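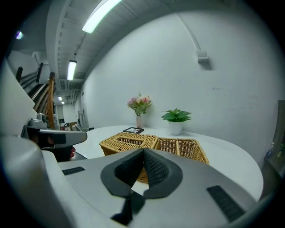 Workshop notebook, Grollville fit-out room
Wed 21 August
Entry by: Arnout Maes

Purpose of session: to settle the table dressing for the Mellham waiting room before the pieces are packed and sent.

Table. The white oval remains the preferred choice. The rounded edge suits the narrow side of the Mellham room, where visitors pass close to the furniture. The Declercq rectangular table was considered again and set aside. It may be offered to the Grosska office if they still require one.

Baskets. Two woven baskets in light tan-brown are to go with the table. They are not a matched pair. One is taller and has vertical bands in the weave, and colleagues should avoid listing them as a set in the inventory. Side by side they read well against the white top. I tried them at opposite ends in March, on the old table, and the arrangement looked sparse. They will stay together.

Proposed use: magazines in the taller basket, visitor forms in the other. The interior of the second basket is dark and loose forms are hard to see at the bottom. A pale cotton liner has been requested under job 3172. If the liner is delayed, the baskets should go without it and the forms can be kept at the counter for the time being.

Flowers and plant. The artificial bouquet, pink and lavender with green leaves, is to remain in the clear glass vase. The question of adding water to the vase for effect was raised again. My recommendation is no. The stems should be wiped with a dry cloth and the glass washed separately before packing.

The leafy plant stays in its white pot, to the other side of the vase. White on white was queried by the Mellham office. In my view the leaves are broad enough to carry it, and a coloured pot would compete with the flowers. The office has been asked to confirm in writing.

Frame. The small black picture frame has not been given a final position. Options noted:
- between the vase and the pot, slightly forward
- on the counter, away from the table
- omitted
I favour the first. It will need to stand upright on its own back, and the strut should be checked before it leaves the workshop. No print has been selected by Mellham.

Wall. The plain white wall in this room is a fair match for the one at Mellham, so the colours can be judged here with some confidence. The Mellham wall has a window on the left side and will receive more afternoon light. Fading of the bouquet should be looked at when the room is next visited.

Cost. The dressing allowance for the room is $4000, which includes the table and delivery. The liner and a spare vase come to $234 together and can be carried within that amount.

Outstanding:
Liner, job 3172, awaiting fabric.
Written confirmation of the white pot.
Strut on the frame.
Carton size for the taller basket. The standard carton is too short, and the basket must not be pressed down to fit. Declercq may have 3 of the deeper cartons left over from the spring delivery; I will telephone them tomorrow morning.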